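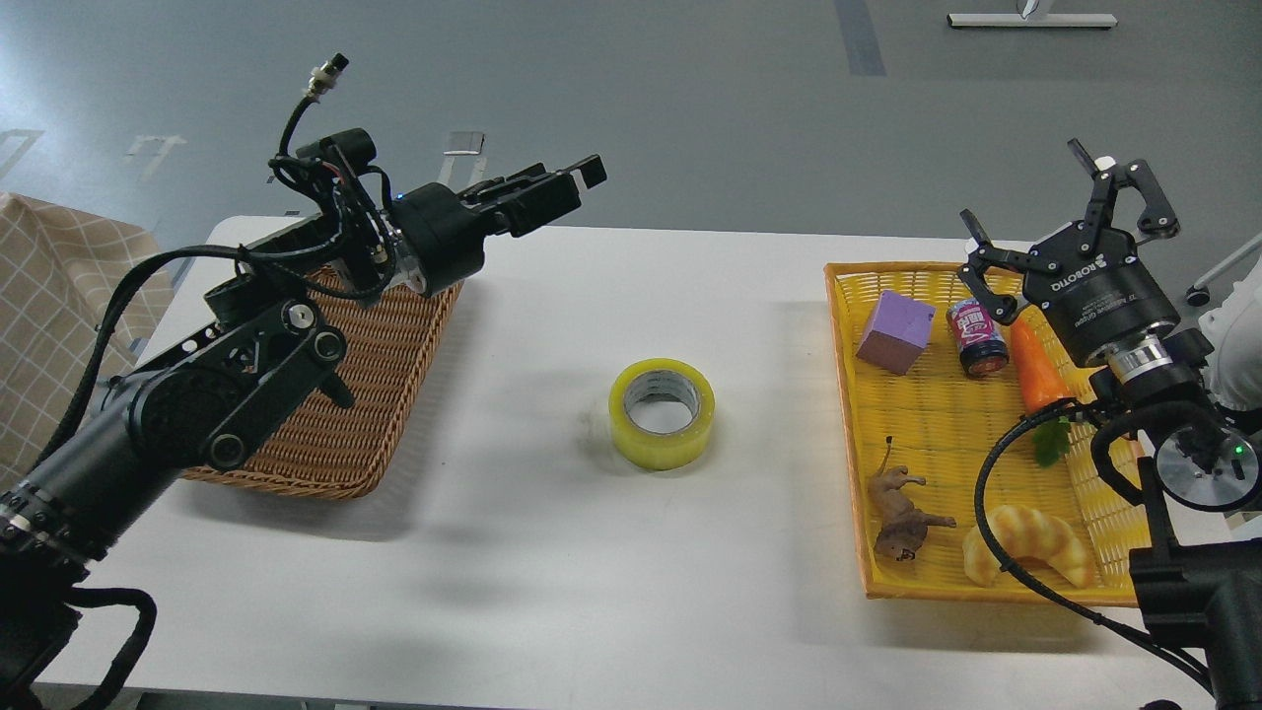 Ticket 1385: Two-arm sorting cell at Ulton, question about clearance rule and single items
Opened: August 23, 2025
Status: waiting for answer from standards desk, Kerkholm

Summary
We work after the Verkatthorpe bench rules, revision 17. Rule 4 says that each arm must have its own basket and that the middle of the table is a shared zone. Only one arm may enter the shared zone at one time. In our cell the left arm serves the wicker basket and the right arm, with the Robotiq gripper, stays over the yellow one. A single item such as the packing tape roll lies in the middle, so the rule applies to it.

Problem
The Xiong controller gives the warning "zone owner not defined" when the left arm asks for the tape. The run does not stop, but the warning is written in the log 31 times. I would like to know if we may continue with this warning or if it is a violation.

What I tried
1. Restarted the controller. Same warning.
2. Made the shared zone smaller by 85 mm on the right side. Same warning.
3. Gave the left arm as fixed owner of the zone in the cell file. The warning is gone, also after 13 more runs.
4. Checked the grip rule for hollow items (one finger inside, one outside, release only over the basket). I think the left gripper follows it, please see the picture. 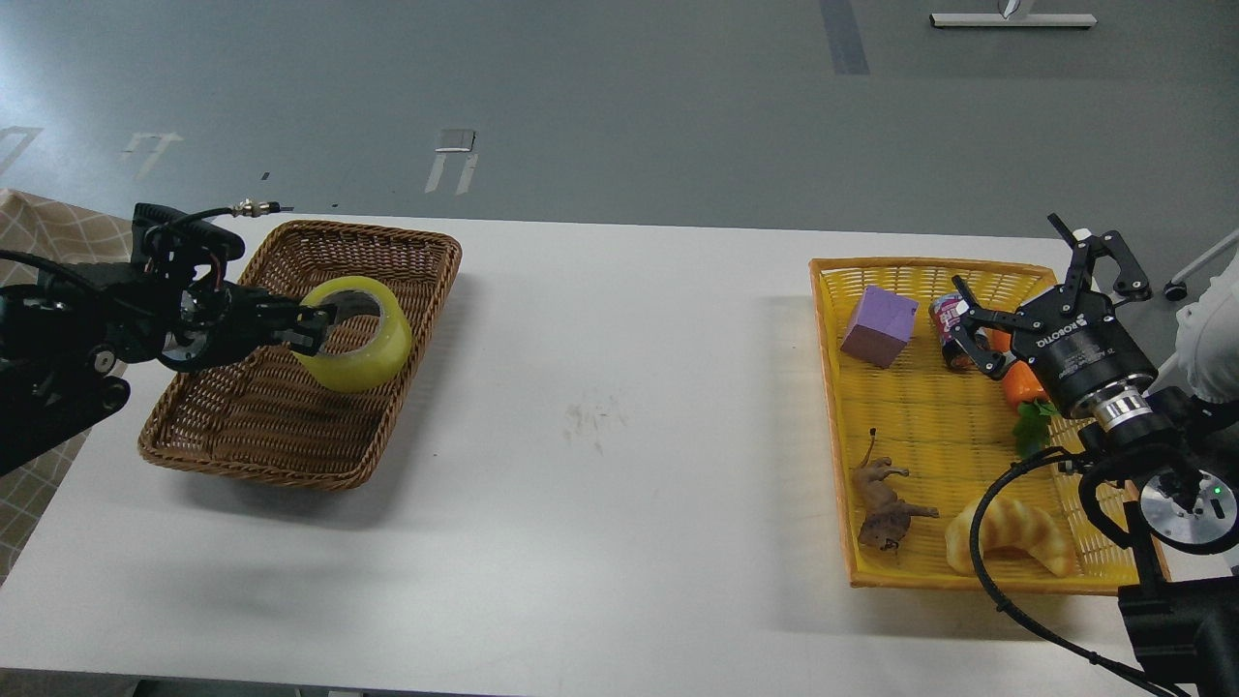

Left gripper with the tape roll, above the wicker basket.

Questions
a) Is a fixed owner allowed by rule 4, or must the owner change with each item?
b) Does the right arm have to go back to its rest position while the left arm is in the shared zone? The text says "hold clear", and for me this can mean both things.
c) For small marks on the table surface, do we have to clean before each run, or is once per shift enough?

Until I get an answer I keep the setting from step 3, and I have written it in the cell book. The old cell file is saved under the December name, so we can go back to it.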